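4.3 透明物体与遮挡条件下的抓取感知

前文在桌面整理任务上得到的结果,容易让人以为双臂策略的主要瓶颈在规划一侧。我们对此持保留意见。Mthembu 在 Ollel 框架的技术说明中主张,只要动作分块足够长,感知误差便会被闭环执行"吸收"。这一说法依据的全部是不透明刚体,而且评测时相机外参每次都重新标定过。换成透明容器之后,它是否仍然成立,原文没有给出任何数据。

为此我们选用了烤箱任务。任务涉及一台门向下翻开的台式烤箱、一只透明塑料容器和一个玩具汉堡,指令为"把汉堡取出并放到烤架上"。策略网络沿用 Ollel 的公开结构,未改动主干,只把语言编码部分换成 Singhal 的冻结版本。观测由腕部视角和头部视角组成,两路图像在送入编码器之前统一缩放。状态向量包含双臂关节角和夹爪开度,不含力矩。

腕部视角的好处在文献里谈得很多,坏处谈得较少。夹爪接近目标时,手指自身会占去下方两角的大片区域,而任务真正关心的接触点恰好常落在这里。对侧手臂也会进入视野,如图 7 所示,它的指尖悬在容器上方,与汉堡在图像平面上相距很近。仅凭单幅二维图像,网络无从得知指尖与面包顶之间还差多少高度。

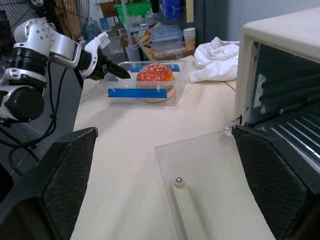
图 7 腕部相机视角。对侧夹爪位于透明容器上方,容器内为玩具汉堡,右侧为门已放平的烤箱。

我们统计了失败回合的类型。在 13 次失败中,有 7 次可以归为高度估计错误,表现为夹爪过早闭合或压到容器边沿,其余分散在抓取滑脱、放置偏移和超时等情形。样本很小,这一比例不宜外推。不过它至少说明,把失败笼统记作"策略未收敛"会掩盖问题所在。我们重新翻看了 Zeltby 基准附带的失败标注,发现那里的类别表中根本没有与透明物体对应的一项,相关回合大概都被并入了"其他"。

另一个值得怀疑的地方是背景。腕部图像中往往有大量与任务无关的纹理,风扇、塑料筐、纸杯都可能进入编码器。注意力可视化常被拿来证明网络"看着"目标物体,我们也画了同样的热图,峰值确实落在汉堡上。但是把汉堡区域换成同色的平涂色块之后,动作输出几乎没有变化。由此看来,网络很可能依赖的是一块橙红色,而对容器的边界和卡扣缺乏有效表征。热图本身无法区分这两种解释。

头部视角提供了较为稳定的全局布局。
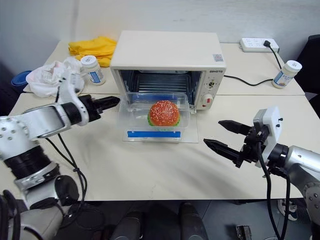 从上方观察时,烤箱、容器和两侧夹爪的相对位置比较清楚,平面内的定位误差因而明显减小。代价是深度方向几乎完全压缩:容器搁在门板上,透过侧壁看到的仍是门板和烤箱正面,立体匹配在这些区域给出的视差有相当一部分属于后方表面。我们试过在训练中加入深度通道,12 个随机种子的结果彼此交叠,看不出稳定的改善。把无效深度置零与用邻域插值补全,两种做法的差别也落在种子间的波动之内。有些工作据此报告"深度无用",我们认为结论下得过早,更稳妥的说法是,现有深度在这类物体上不可信。

规划模块的情况与此类似。双臂避碰采用胶囊体近似,线缆未建模。在 Idville 的仿真环境里,这一省略没有任何后果,因为那里的手臂本来就不带外部线缆。实机上线缆垂挂在臂下,绕过桌沿,既改变了轮廓,也会给末端带来仿真中没有的拖拽。仿真中的零碰撞率能在多大程度上移到实机,我们没有把握,也不打算在本文中引用这一数字来支持任何结论。

动作分块长度的影响需要单独说明。分块取 11 步时,轨迹最为平滑,目测效果也最好,但平滑与正确是两回事。较长的分块推迟了新观测进入控制回路的时刻,若初始高度估计有偏,手臂会流畅地走完一段错误的下降。缩短分块后抖动增加,过早闭合的情形有所减少,总成功率却没有显著变化。因此,Mthembu 所说的"吸收"在本任务上未能复现。我们不排除更大的训练集会改变这一点,只是目前没有证据。

下一节讨论在不更换相机的前提下,用接触检测替代部分视觉高度估计的做法及其局限。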